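How to Keep Cut Sandwiches Fresh for a Buffet or Packed Lunch

39 comments | 186 shares

Sandwiches go stale or soggy for two separate reasons. Bread loses moisture to the air from its cut faces, and it takes up moisture from the filling on the inside. The method below deals with both. It suits soft white or whole wheat sliced bread and any spreadable filling. Toasted sandwiches need a different approach.

What you need

Sliced bread, no more than one day old
Butter or cream cheese, softened
Filling, chilled
Serrated knife, 8 inches or longer
Paper towels
Plastic wrap
A shallow container with a lid
Refrigerator set to 40°F or below

Step 1. Drain the filling

Put wet ingredients in a fine strainer over a bowl for 15 minutes. This applies to grated carrot, roasted peppers, cucumber, pickles and canned fish. Press lightly with the back of a spoon. Add mayonnaise after draining, one tablespoon at a time, and stop when the mixture holds its shape on the spoon.

Salt draws water out of vegetables. Salt them before they go in the strainer, then taste again once the filling is mixed.

Step 2. Seal the bread

Spread butter or cream cheese on both inner faces, all the way to the crust. A thin layer is enough, but gaps will let moisture through. Cold butter tears the crumb, so take it out of the refrigerator 30 minutes ahead.

Step 3. Fill and rest

Use 3 tablespoons of filling per sandwich and keep it slightly thinner at the edges. Stack the finished sandwiches no more than three high, wrap the stack, and chill for 20 minutes. The fat sets and the layers stop sliding.

Step 4. Cut

Trim the crusts first if you want them off. Cut corner to corner with a long sawing stroke and very little downward pressure. Wipe the blade between cuts – orange and red fillings smear onto white bread easily and the marks do not come off.

Step 5. Store

Line the container with a damp, well-wrung paper towel and cover it with plastic wrap, so that the bread does not touch the towel. Pack the wedges with cut faces together. Lay plastic wrap directly on top and close the lid. Use within 24 hours. Egg, fish and meat fillings are best eaten the same day.

Step 6. Serve

Take out small batches and leave the rest chilled. A shallow basket works for dry fillings; use a tray or plate for anything that may leak. Discard perishable sandwiches after two hours at room temperature, or one hour above 90°F.
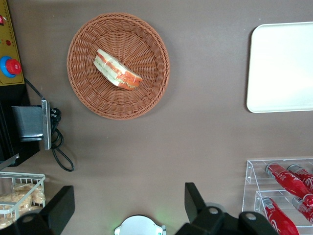 Common problems

Bread curls at the corners: the wrap was not touching the surface.

Bread is gummy in the middle: the filling was not drained long enough, or the spread did not reach the crust.

Filling squeezes out when cut: the stack was not chilled, or the knife is dull.

Bread tastes of onion: store strong fillings in their own container.

Freezing

Plain cheese, cooked chicken and nut butter fillings freeze acceptably for up to one month. Mayonnaise, hard-boiled egg white and raw vegetables do not. Wrap each sandwich separately and thaw overnight in the refrigerator, still wrapped.

Last updated Tuesday, February 11, 2025

186 shares
39 comments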